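Mununbridge Opens Robotics Hall to Visitors for Plimudance Demonstration

MUNUNBRIDGE, January 26, 2021 – Kravets welcomed guests to its Mununbridge robotics hall today for the first public demonstration of Plimudance, the company's program for teaching robot arms to handle everyday objects. The open day was held in two sessions, one in the morning for local employers and one in the afternoon for schools and colleges.

Visitors watched robot arms at work on tabletop tasks drawn from food service, packing and recycling. Kravets engineers operated the equipment and took questions at each station. Guests were also shown the recordings used in training, including the view from the small camera mounted at the gripper.

"Many of the people who came today run kitchens, sorting lines and small warehouses," said Yaryna Stetsiuk, Director of Kravets. "They wanted to see what a robot arm does with the things their own staff pick up every day, and they asked direct questions about cost, speed and safety. We were glad to answer them with the machines running."

The Plimudance library now holds 3,000 recorded tasks. Kravets plans to add further material during the year, with a focus on lightweight and transparent items, such as clear plastic cups, which are difficult for cameras to pick out against a patterned surface.
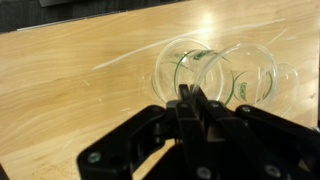

Fedir Yatsenko
Head of Public Programs, Kravets

The cup station formed part of the afternoon session. Clear cups lying on their sides, one partly overlapping the other, present a gripper with thin walls, reflections and very little color contrast. Engineers explained how the approach angle of the fingers is chosen and why the camera is placed close to them.

The demonstration was supported by Sekum, which supplies control software to the program. Sekum staff led a short talk on safe working distances and on the steps an operator follows before an arm is switched on.

Attendance was limited to 100 guests, and all places were reserved in advance. Employers who could not be accommodated may ask to be placed on the list for the next open day, planned for October. School groups should apply through a teacher or program coordinator and state any access needs at the time of booking.

Kravets will also offer private visits for organizations considering automation of manual handling work. Each visit includes a tour of the hall and a meeting with an engineer. Requests should be sent in writing to the Public Programs office in Mununbridge.

About Kravets
Kravets develops and tests robotic handling systems for small and mid-sized employers. Its robotics hall in Mununbridge houses the Plimudance program and the company's training rooms.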